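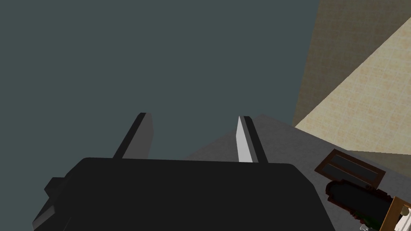

About Us

By Elīna Urbonaitė
August

Hi, I'm Elīna, and I started Jarkell because I once helped a commercial kitchen spend its whole equipment budget on a robot arm that couldn't reach the back of its own counter. I was the one who'd signed off on the drawings. It was a very quiet drive home, and by the time I parked I had pretty much decided what I wanted to do for a living.

So what we do is planning. You come to us with a job you'd like automated and a number you can spend, and we work out what to buy, what to put off, and what to skip. We don't sell arms or grippers, and we don't take commissions from the people who do. You pay us a flat fee, and you get a plan you can take to your boss or your bank (or your spouse, for the smaller bakeries!).

There are five of us now. Tarmo Grigaitė joined in our second year and handles the simulation side, and I do the budgets and most of the talking. We work out of two rooms above a print shop in Escobedo, with good light and terrible parking.

Most of our customers run food prep rooms, small labs or repair benches. Places with a counter, a tiled wall and not one inch to spare, basically. Before anybody gets a purchase order from us, we build the workspace on a computer and try the gripper out in it: how wide it opens, what it has to get past, whether the wrist ends up somewhere silly. Tarmo calls this "breaking things for free," and he enjoys it a little too much. 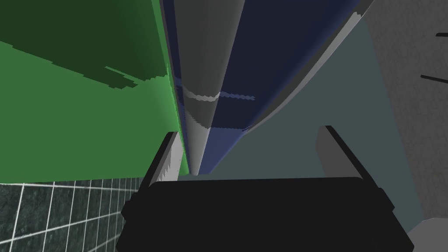 We run the awkward jobs first. If the reach doesn't work in the simulation we change the layout, or the fingers, or we tell you to keep doing that job by hand for now. I love that last conversation more than I should. One lab came in wanting three arms and left with a plan for one arm and a better bench, and they're still speaking to us.

A few things people ask on the first call:

How long does a plan take? Up to 13 weeks, start to finish. A single bench is a lot quicker than that, and a whole room with new power and new floors will use up most of it.

What's in the budget? Everything we can think of. The arm and gripper are the lines everyone remembers. We also put in mounting, guarding, spare fingers, software renewals, training, electrical work, and the days you'll be running slow while your staff get used to it. I put the slow days in bold now, after a very patient customer at Steltex pointed out that I'd left them on page nine.

Should we lease or buy? Depends how sure you are about the job. If your product changes every season, I'd lean toward leasing and I'll show you the math both ways. If you've been doing the same task on the same counter for years, buying usually looks better on our spreadsheet.

Can you work with gear we already own? Yes, please! Send us the model numbers and whatever manuals you can dig up. Old equipment doesn't bother us.

We keep our planning templates in a workbook called Ploleo, and every customer gets a copy to keep. It's not pretty. It does have a tab for each year of ownership, and you can change any number in it and watch what happens to the total, which has started a few lively meetings.

If you'd like to talk, Monday mornings are best. I keep them clear for new calls, and there's usually coffee on if you'd rather come by. Bring a rough floor plan if you have one, even a pencil sketch with the outlets marked.

We use cookies to remember your preferences and see which pages get read. Accept | Decline

Want our budgeting notes by email? Sign up for the newsletter. Unsubscribe anytime.

Contact | Privacy | © Jarkell. All rights reserved. | Back to top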